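Send a parcel, not a code

Last September my niece moved into a rented room 200 miles away, and the family had the usual talk about what to give her. Most of us ended up sending money in one form or another. Her aunt on the other side sent a box with some food in it, a pair of socks and a tin opener. My niece has mentioned the box to me four times since. She has not mentioned the money, although I know she was glad of it.

I have been thinking about that since, and I have come round to the view that we gave up on parcels too easily.
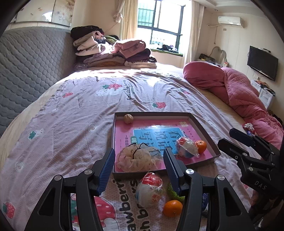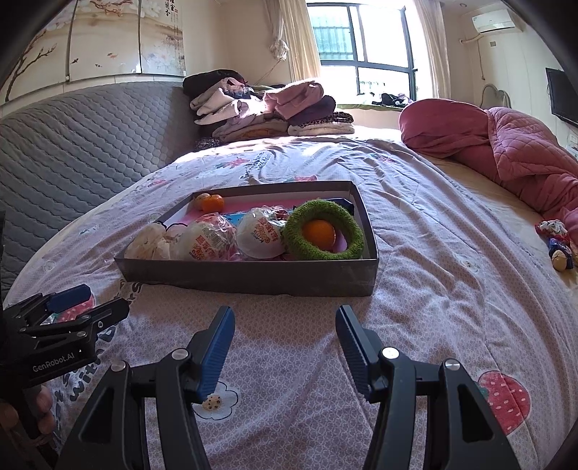

When I was growing up, a parcel was an ordinary thing to send. My grandmother sent one most months, wrapped in brown paper that had already been used at least once. There was no great occasion for it. She put in whatever she had: a jar, a cutting from the local paper, a pair of gloves she had found on offer, a packet of seeds my mother would never plant. The contents were often a bit off the mark. The gloves were too small. The cutting was about someone we had never met. We liked getting them all the same, and we knew from the handwriting who it was before we had the string off.

Somewhere along the way this turned into gift cards, and then the cards turned into codes. Tallonari, whose cards hang by the tills in my nearest supermarket, will let you send one to a phone in less time than it takes to boil a kettle. You choose a picture of a cake or a balloon, you type a message of up to 100 characters, and that is the birthday dealt with. I have done it myself, more than once, standing in a queue for something else.

I understand why people like it. The person gets what they want. Nothing is broken in the post. There is no waste, or there seems to be none, and you don't have to know anyone's shoe size. If you are short of time, and most people with jobs and children are, a code sent on the right day is better than a parcel that never gets packed. I would not tell anyone to feel bad about it.

But look at what the code asks of the person who gets it. They have to go and shop. They have to find something that costs close to the right amount, and either leave a little unspent or add some of their own money. I have a drawer with three of these cards in it, and I could not tell you what is left on any of them. One has certainly expired. I also could not tell you who gave me which, and that bothers me more than the money.

A parcel asks nothing except that you open it. The choosing has been done. It may have been done badly, but it has been done by someone who stood in a shop and had you in mind while they did it. Even a poor choice tells you something. It tells you what they remember about you, which may be ten years out of date. My grandmother thought I liked liquorice until the day she died, since I had once been polite about it. I ate a fair amount of liquorice as a result and I don't regret it.

There is the cost, and this is where most arguments about parcels stop. Postage has gone up and I won't pretend it hasn't. Sending a heavy box across the country can cost more than the things inside it, and sending one abroad can be silly. I have stood at the counter in Noonan, our nearest post office now that the village one has closed, and watched people take things out of a parcel to get it under the next weight. One man took out a jar of chutney and gave it to the woman behind the glass.

The answer, I think, is to send less. We seem to have got it into our heads that a parcel has to be a hamper. The shops have not helped. Cliltinix sells ready-made boxes that arrive with shredded paper and a ribbon, and I have been sent two of them. They were perfectly pleasant. They also had nothing to do with the people who sent them, who had picked the middle one of three prices. A hamper somebody else packed is nearer to a gift card than it is to a parcel, whatever it weighs.

What I mean is something much smaller. A 100 gram bar of chocolate and a letter will go through most letter boxes. So will a pair of socks, a paperback, a packet of the tea they can't get where they live. When my brother worked away for two winters I sent him Cavska biscuits, a plain sort of thing with a bit of salt on the top, and he says he kept the wrappers for a while. He could have bought biscuits where he was. They had whole aisles of biscuits. He couldn't have bought those ones, and he couldn't have had them turn up when he wasn't expecting them.

That last part matters as well. Codes come on birthdays, because the calendar on your phone reminds someone to send one. A parcel is at its best in the middle of an ordinary month, when there is no reason for it. I think most people over a certain age can remember one like that. I am less sure that people under it can, and I think that is our doing and not theirs.

People will say that the young don't want more things, that their rooms are small and they move every year. True enough, and I would not send anyone a vase. Food gets eaten. Socks wear out. Letters take up very little space, and whoever gets one can throw it away if they like. The worry about clutter is fair when it is about ornaments and it is a poor excuse when it is about cake.

There is also the question of whether it is fair on the carriers, with so many vans on the road already. I looked at my own hall and had to admit that nearly everything that comes through it is something I ordered for myself. There were printer cartridges, a replacement hose, a shower curtain I later sent back. If I am willing to have a van come out for a shower curtain, I can't very well claim that a tin of shortbread for a friend is too much trouble for the world.

So I have made a small rule for myself. I still send money where money is needed, and a student with rent to pay needs money. But a few times a year I also pack something, in whatever box is to hand, and I write the address with a pen. I don't spend much. I keep a shelf in the cupboard for bits I come across, so that I'm not starting from nothing each time, and I keep the good boxes flat behind the wardrobe. It takes me half an hour, including finding the tape.

The letter is the hard bit. I am out of practice, and my first one read like a report to a bank. It gets easier if you stop trying to tell them your news in order and simply put down what you did that morning. My grandmother's letters were mostly about her neighbour's hedge. I have 2000 or more emails from people I love sitting in an account somewhere, and I have not gone back to read a single one. Her letters about the hedge are in a shoebox under the stairs, and I had them out again only last month to check how she made her marmalade.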